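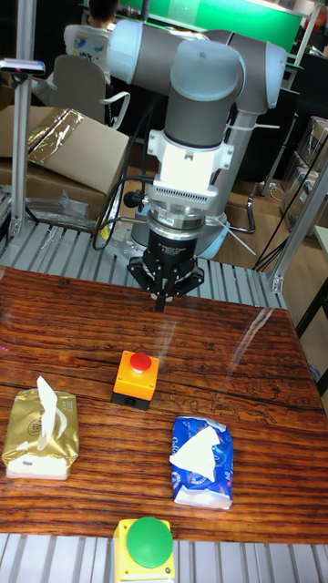 What does a protective stop do when the gripper is holding something?
The arm brakes and holds position, and the fingers keep the last force they were commanded, so whatever is in them stays in them until an operator releases it.

Nevidura cell, Clustimholm: fault gallery
29 April 2021

This page covers the gripper fault on the Nevidura pick cell. The cell had run 857 cycles since its last service when the fingers failed to open on command. The arm continued to the next waypoint with a tissue pack still held and stopped on a force limit. There was no injury and no damage to the arm. The controller log shows 2 missed replies from the gripper before the stop.

Cell at the work position. Three-fingered gripper, fingers pointing down and slightly spread. The cable leaves the wrist on the left and loops down toward the work surface. Inspection of the connector found one contact that opened intermittently when the wrist was turned.

Test objects are two tissue packs, one gold and one blue and white, each with a tissue out of the top. Soft packs are kept in the test set. They deform under grip, and a late release shows up in the force reading.

Push buttons: red on the orange housing, green on the yellow. Operators had assumed that the red button cut power to the gripper. It does not. It is an input to the task program, and the program was waiting for a gripper reply at the time of the fault.

Changes made

Cable replaced with the Tovadano flex type and given a larger bend radius at the wrist.
Gripper reply timeout set to 30 ms. A missed reply now stops the arm before the next move.
Connector check added to the service list, every 2000 cycles.
Operator sheet reworded. The red button is now listed as a program input, separate from the emergency stop.

Open items

Barbier has the old cable for sectioning. Their report is due in June. Until it is received, wrist rotation stays limited in software.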